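Forum index > Software > Perception and Planning

Thread: Thin black objects near other black objects (grasp proposals, clutter, cords)

Page 1 of 1

tallowfen
Posts: 212
14 August 2024

OK so I finally have something worth showing! I've been moving our bedroom tidy-up stack from the old segmentation node over to Clakau, and the nightstand tasks are the part that gets me up in the morning. Small surfaces, few objects, and they still manage to break nearly every assumption in the planner.

Quick background for anyone who missed my May thread. The job is "clear the nightstand and put things back in their places" in furnished hotel-type rooms. RGB plus depth from the head, Clakau for instance masks, then our own grasp proposal code, then Prajapati for motion planning. The whole thing is glued together with behavior trees, and yes I know how some of you feel about behavior trees.

The set I've been tuning on has 2,000 head views of bedside surfaces. After throwing out the ones where depth was garbage I have 1,915 left, and I went through every one of them by hand over two very long weekends (worth it, I'd do it again).

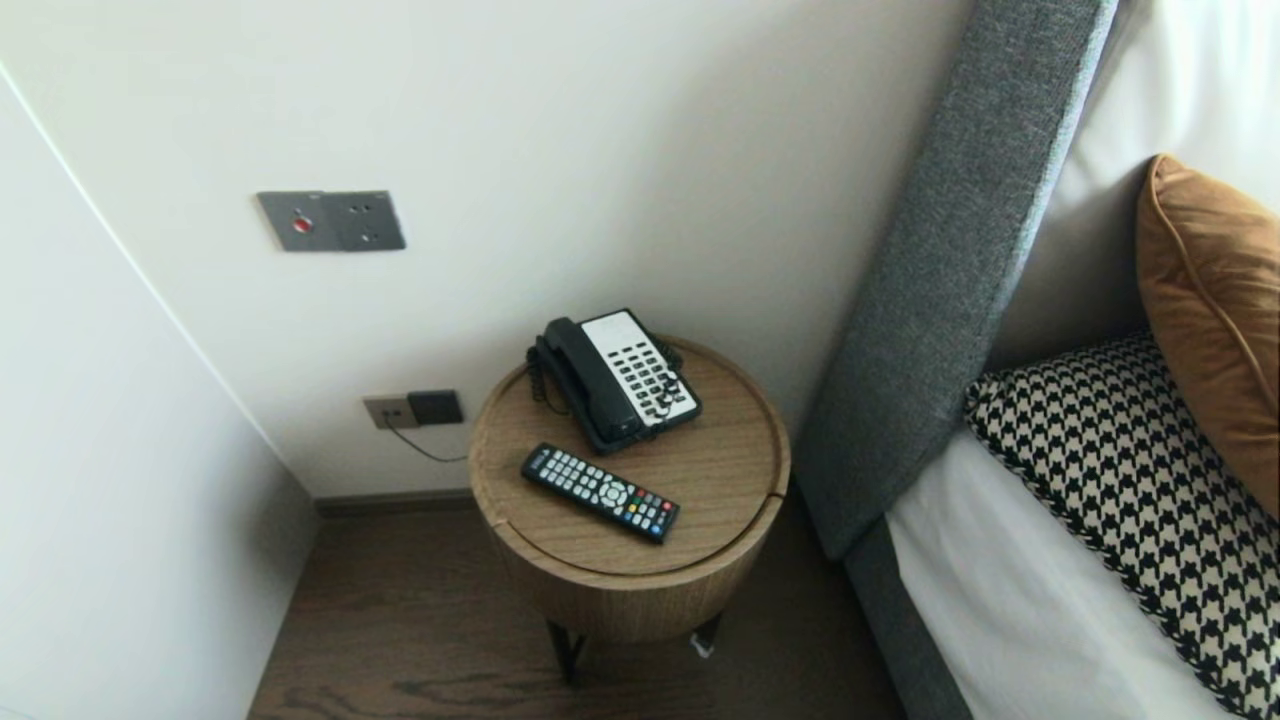
My favorite subject at the moment is support relations, meaning who is resting on whom and what comes along if you pull. Our old graph only knew "on top of" and "inside." I've added a third edge type called "tethered," and a view like this one is exactly why. The remote is easy: it lies flat on the round top, nothing attached, free to go. The phone is a different animal, with the handset in the cradle and that coiled cord hanging off its left end and going over the rim toward the wall. Under the old graph both got the same label, "on top of table, movable." With the new one the phone gets a tether edge to "unknown, behind table" and the planner has to ask permission before it touches it.

What I can't get right yet is the mask boundary. Black remote, black handset, black cord. Clakau gives me a nice clean remote most of the time, but the cord either gets merged into the handset or vanishes completely. Any tricks?

Config is the stock one except mask threshold and the minimum region size, which I dropped a lot to keep cords alive.

----

orrisgate
Posts: 1,046

Love this. The tether edge is such a good idea and I'm stealing it tonight.

On the cord: don't ask the instance model for it. Instance models want blobs. Run a separate thin-structure pass, even a dumb ridge filter on the grayscale, and keep anything long and skinny that touches a mask you already trust. Against that white wall it ought to light up like a Christmas tree. Where it crosses the wood you have decent contrast too.

A coil is a bit nastier than a straight cable because the ridge breaks up into little loops. Dilate first, skeletonize second. I had it the other way around for a month and got a bag of commas.

----

mudlark_nine
Posts: 88

I'm going to disagree with the whole premise, sorry. Why does the planner need to reason about the phone at all? In a hotel room the phone stays where it is. Put "desk phone" on a do-not-touch list and spend the time on cups.

----

tallowfen
Posts: 213

@orrisgate dilate first! I had it backwards too. Trying it as soon as the training job frees the card.

@mudlark_nine fair, and we do have a list like that. Trouble is the list is keyed on class labels, and labels are the least reliable thing coming out of the front end. When the phone is called "phone," great, list works. When it's called "keyboard" or "calculator" (both have happened, it's all those little buttons) the list does nothing and the arm goes for it. The tether edge comes from geometry, so it's still there when the label is wrong.

----

mudlark_nine
Posts: 89

Then fix the labels? You're building a second safety system to cover for the first.

----

hob_and_reel
Posts: 530

Two safety systems sounds great to me, for what it's worth. We run both. The class list is cheap and catches the common stuff, and the geometric check catches the weird stuff. They disagree now and then and those disagreements are the best debugging material I've ever had. I log every one.

Now a question about the remote. Are you grasping across the short axis? It's sitting diagonal to the bed, and with that raised rim around the tabletop I'd be worried about the approach. A parallel grasp coming in low would have the fingertips meeting the rim before they get anywhere near the remote.

----

tallowfen
Posts: 214

Short axis, top-down, yes. The rim is a real pain! Our table fit assumed a flat disk, so the rim depth got smeared into the plane and the whole surface estimate came out too high. Then top-down grasps stopped short and closed on nothing. I now fit the plane on the interior points only and treat anything raised near the boundary as its own obstacle ring. Prajapati takes it as a plain collision ring, no fuss.

----

fennimore_sq
Posts: 17

New-ish here, hope this isn't a dumb question. How do you decide that a cord going out of sight is a tether and not, say, a loose cable somebody left draped over the side? From a single view they'd look the same to me.

----

orrisgate
Posts: 1,047

Not dumb at all, that's the whole ballgame. From one view you can't tell. You pick the default that hurts less when you're wrong. Treat it as a tether, and the worst case is that the robot leaves a loose cable alone or asks a person. Go the other way and you pull a phone off a table.

If you have time budget, a second head pose helps a ton. Lean toward the far side of the table and look down behind it.

----

mudlark_nine
Posts: 90

See also the plug down by the baseboard. There's a thin dark cable coming off that adapter and running behind the table. If your ridge filter works as well as orrisgate says, it's going to find that one and happily link it to the phone cord, and now your graph says the phone is plugged into a power adapter. Maybe it is! Your code has no idea, though, and it will write the edge down with full confidence.

----

tallowfen
Posts: 215

OK that's a really good catch and I hadn't thought about it. I was going to link endpoints by distance in the image, and behind the table I have no depth to argue with.

What about this: keep the two as separate fragments, each one ending at "occluded by table." No joining across an occluder, ever, unless a second view shows the middle part. The phone still gets its tether edge because its own fragment leaves the tabletop. The adapter cable gets an edge to the outlet and a question mark on the other end. I don't need to know if they're the same system to decide not to pull.

----

mudlark_nine
Posts: 91

That I can live with. I'd still do cups first.

----

hob_and_reel
Posts: 531

+1 on never joining across an occluder. We had a rule like that in Zekden, took it out to get longer cables in the demo, and put it right back.

Also, tallowfen, check what your floor pass does under the table. There's a small white thing down there near the right leg and with your minimum region size turned that low I bet you're getting it as a pickup candidate.

----

tallowfen
Posts: 216

Ha, yep, just looked. It comes out as "paper" with a score I would've ignored last year and now don't. And the approach runs right between the table leg and the side of the bed, so Prajapati spends forever on it before giving up. I think the min region size needs to be per surface: tiny on tabletops, bigger on the floor. That's an easy change.

----

fennimore_sq
Posts: 18

Is the skeleton code something you could share when it's cleaned up? I'm on Sunutance, not Clakau, but masks are masks.

----

tallowfen
Posts: 217

Sure! Give me a few evenings. It's one file, and half of it is comments yelling at myself. I'll post it in the tools section with the interior-only plane fit, and if you get it going on Sunutance please tell me what the cord masks look like, I'm super curious.

----

orrisgate
Posts: 1,048

Use a small dilation kernel to start. Too big and neighboring turns of the coil fuse into a sausage, and then the min-width test tosses it. For a coil I'd skip the width test and go by length along the skeleton.

----

tallowfen
Posts: 218

Noted, kernel small, width test off for coils. Card is free, kicking it off now.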